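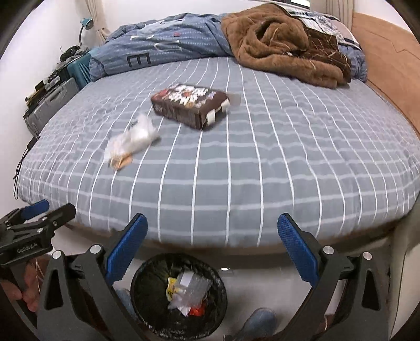
Brelimbridge Household Boards > Storage and Pantry > Dry goods
Thread: Keep the cartons or decant? Imported cookies, small quantities
Page 1 of 1

drawer_depth
21 May 2025
Joined: January
Posts: 54

I buy chocolate cookies and similar snacks in small mixed orders. They come in printed cartons with the product sealed inside, and the order arrives in plastic bags. I unpack on the bed because it is the only flat surface in the apartment large enough to sort on. Then everything has to go into one Komance bin, the shallow one with the clip lid, which sits in a drawer with 300 mm of usable depth.

The cartons do not tile well in that bin. Whichever way I lay them there is a strip left over that is too narrow for another carton and too wide to ignore. I have two options:

1. Keep the cartons and accept the wasted strip.
2. Remove the inner packs, flatten the cartons and recycle them.

Option 2 gains a good deal of space. The cost is the printed information. Has anyone run both for long enough to have a preference?

shelfpin
Posts: 558

Option 2. The carton protects the product in shipping and sells it in the store. Neither applies in a drawer. I decant everything except crackers, and I have done so through two apartments.

If the date matters, cut the date panel off and put it in the bin with the inner packs. Check first that the inner packs are individually sealed. Some are only a tray in a single sleeve, and those go soft fast once the sleeve is open.

tare_weight
Posts: 1,204

Disagree with shelfpin. The carton keeps brittle product from being crushed by whatever is put on top of it. A cookie in a film pack has no structure of its own. Drawers get overfilled, and the bottom layer takes the load. I had a bin of decanted wafers that was mostly crumbs by the time I reached the base of it.

Also, what does the panel say? Some imported cartons print storage conditions and some print only the weight and energy. If it is the second kind you lose less by throwing it out.

drawer_depth 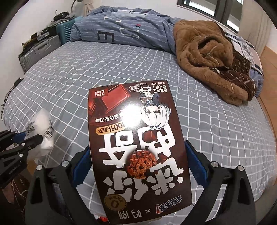
My drawer is never overfilled, for what it is worth, and nothing sits on top of the bin. The lid clips flat and there is clearance above it. As for the panel, the chocolate-flavored cookie carton is typical of what I order. It has a white block in one corner giving net contents of 41 g (净含量：41克), and next to that a small energy icon with 430千焦, meaning 430 kJ. There is also a banner reading 100%有奖, so every carton claims a prize of some kind. The rest of that face is mostly the cookie, the chocolate and a cartoon character. I have not transcribed the other faces.

shelfpin

Then you lose two numbers. Write them on masking tape.

tare_weight

The two numbers need some care before they go on tape. 430 kJ for 41 g of chocolate cookie is too low to be the whole carton. Plain cookies run near 20 kJ per gram, and chocolate pushes that up. So the 430 figure is probably per serving or per piece, and the basis should be stated in the small text or in the nutrition table. If you copy "41 g, 430 kJ" onto tape with nothing else you will have a label that is wrong by close to a factor of two.

That is my general objection to relabeling. People copy the large print and drop the basis.

shelfpin

Fair on the arithmetic. I would still say most people do not consult the energy figure on a snack they have already bought.

binliner_3

I do consult it, for a family member's meal plan, so it depends on the household.

Separate point about the prize banner. On promotions like this the prize may be a physical item packed in the carton or a code printed somewhere on it. If it is a code, it could be on the inside of a flap. Do not flatten and recycle until you know which. I have recycled a code that way.

drawer_depth

Good point, I had not considered the flaps. Do you know where to look on cartons of this type?

binliner_3

Not on that one specifically. Open it at the end, not along the long seam, and look at the underside of every flap before tearing anything. If there is a separate sachet inside, that is normally the prize and the flaps will be blank.

tare_weight

Back to the bin. What is the lost strip? You gave the drawer depth but not the bin.

drawer_depth

The strip is 54 mm wide and runs the full length of the bin. Cartons are laid flat, printed side up.

tare_weight

Then stand them on edge instead of laying them flat. You will see the spines, you can pull one without lifting the others, and the leftover space ends up at one end as a single block, where loose packs can go. Check the standing height against the lid first.

shelfpin

Standing works if the bin is full. In a half-empty bin they fall over and you are back where you started. A Lui divider fixes it, but it takes up width of its own.

tare_weight

A folded piece of cardboard does the same job as the divider. You will have one if you flatten a single carton.

gusset

Reading this for the bags, which have not come up. The white plastic ones with a barcode label are worth keeping if the seal end was cut cleanly. I fold mine in three and use them to line the kitchen scrap pail. Peel off or cut away the label first if it is an address label. Thin plastic is not accepted in the curbside bins in Brelimbridge. It goes to the store drop-off, clean and dry, with paper labels removed.

drawer_depth

Mine get crumpled on opening. Is there any point in flattening them?

gusset

Only for storage volume. Press the air out from the closed end and roll toward the opening. If the side is torn, put it with the drop-off plastic.

shelfpin

On unpacking on the bed: put down a towel or an old flat sheet. Shipping bags pick up grit, and on a fitted sheet it stays there until the next wash. I would also open the cartons at a counter. Crumbs collect along the elastic.

drawer_depth

I only sort on the bed. Opening is done in the kitchen. I will put a towel down.

Plan for now: cartons standing on edge, one flattened and folded as a divider, flaps checked on everything with the prize banner. If the standing height is over the limit I will decant the tallest type only and keep its nutrition table, cut out whole so the serving basis stays with the number.

tare_weight

Put the cut-out table in the same compartment as the packs it belongs to. Gurkex sells clear card sleeves in the right size, though an ordinary sandwich bag is fine.

drawer_depth

Measured. The standing height clears the lid with the clips closed. No decanting needed on this order.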